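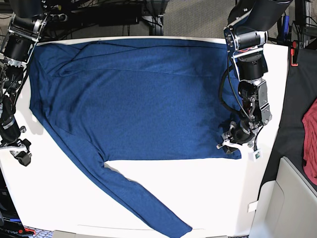
A blue long-sleeve shirt on a white table.

Home | News | Kitchen | Storage | Contact

13th July
By Paloma Achterberg

Hernent revises its hand blender after guard complaints

Kitchen equipment maker Hernent has changed the blade guard on its 400-watt hand blender. Owners had reported that soft foods packed under the old guard and were hard to rinse out.

The new guard has wider side openings and a shallower rim. It fits the existing shaft – no adapter is needed – and locks with a quarter turn. The motor and the 2 speed settings are unchanged.

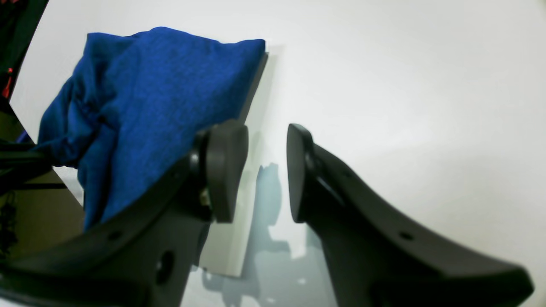 Fit and cleaning

The guard is sold separately as well as with new units. It can go in the top rack of a dishwasher. The shaft can't, and should be wiped down with the plug pulled.

Lakmal Thambiah, product engineer at Hernent, said the wider openings let food move past the blade more freely. "Thick soups needed a lot of lifting and tilting before," he said. "With this guard you can hold the blender upright for most of the job."

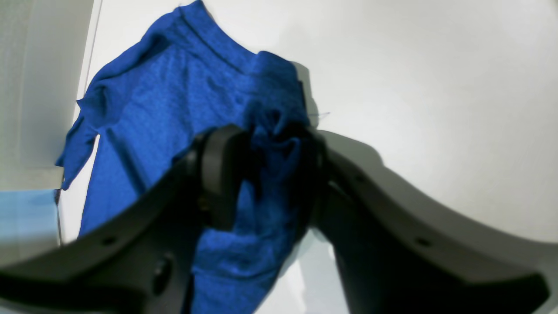 The maximum fill line on the supplied beaker drops to 435 ml, as the new guard throws liquid slightly higher up the wall. Older beakers marked to a higher line can still be used, filled to the lower level. Stores in Pramdale will stock the part first, with other areas to follow in November.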